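Toast, tea and two arms: an afternoon at the Brivlow open day

I have been promising to write up the Brivlow open day since we got home, and it is already August, so I had better get on with it before I forget the good bits.

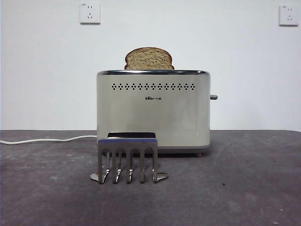 We very nearly didn't go at all. It was my brother-in-law who spotted the notice, pinned up in the library at Dikcombe between a lost tortoise and a yoga class, and he rang me that evening to ask whether I fancied spending an afternoon watching robots do housework. Well, of course I did! I have been doing housework for the better part of my life and I was keen to see somebody else have a go.

Brivlow is the robotics workshop in the old seed merchant's building, behind the station. I must have walked past it hundreds of times without knowing what went on in there (I'd assumed something to do with flooring). There are 20 people working there now, and once a year they open the doors, put out biscuits and let the rest of us wander round asking daft questions. You had to book, and they took us through in groups of 30, which was a bit of a squash in the corridor but fine once we were in the big room at the back.

Our guide was a Danish chap called Bent Lykkegaard, very tall, very patient, with the sort of voice you'd want reading you the shipping forecast. He told us the programme was called Zameo and that the whole idea of it was ordinary kitchen jobs. Factories, he said, are easy by comparison, as you can bolt everything down and make sure the same part turns up in the same spot every time. Kitchens are full of things that get put back in the wrong place. I looked at my brother-in-law when he said this and he had the grace to study his shoes.

The job we'd been given to watch was toast, or at least the fetching and carrying side of it. The toaster was a nice silvery two-slice one with a little "Bear" badge on the front, and there was one slice of brown bread standing up in the top of it and a steel warming rack on the table in front. I had toaster envy, I'll admit. Ours is the colour of an old caravan and only browns on one side.

Bent explained that the arm had to pick the slice out of the slot and lay it flat on a plate, and then, as a second task, pick up the warming rack and set it on top of the toaster. It doesn't sound like much, does it? But he made us think about it properly. Bread squashes. If you hold it too tightly you leave dents in it, and if you hold it too gently it slides out of your grip and lands butter side down, or it would if there were any butter. And then a polished metal rack is the opposite sort of problem, all shine and gaps, so the cameras can have a terrible time working out where the edges are. A lady near the front asked why they didn't just use a duller rack, and he said people's kitchens have shiny things in them and they had to get used to it sooner or later.

They had practised the bread job 319 times before the open day. I know this because there was a tally on the whiteboard and somebody's little boy read it out at the top of his voice. Most of that practice is done with a person steering the arm, so that the computer has plenty of examples to learn from, and I was rather taken with the idea that someone has a job which involves lifting toast in and out of a toaster all morning. I asked what happened to the bread afterwards and was told that it goes to one of the engineers' hens.

So, the demonstration. The first go, the arm came down, stopped just above the crust, thought about it for what felt like a week, and went back up again. A sort of sigh went round the room. Bent tapped something on his laptop and said "it is shy", which got a good laugh, and the second go was lovely. Down it came, a little pinch at the crust, straight up and over and onto the plate, and we all clapped as though it had been a penalty. I felt quite silly clapping at a slice of bread but I'd do it again.

The rack was less of a triumph. It managed to lift it all right but set it down askew, with one end on the toaster and the other hanging off, and a young woman called the run over and put it right by hand. I liked that they didn't hide any of this. They did it three more times and got it square once.

Afterwards there was tea in the yard, and a smaller table where the children could drive an older arm, which they called Higuchi, with a pair of handles. There was a queue for that, mostly made up of grandfathers. I had my turn (I am not proud) and my task was to move a sponge from one bowl to another. It took me 2 minutes and I dropped it in the tea tray on the way. You really do feel how odd it is to have no sense of touch at the end of your arm, and I came away with a lot more sympathy for the one in the big room.

If you'd like to go next year, book early, wear something comfortable as there's a fair bit of standing, and park at the station, where the machine takes cards again. The lemon biscuits went first, so don't hang about over your questions like I did.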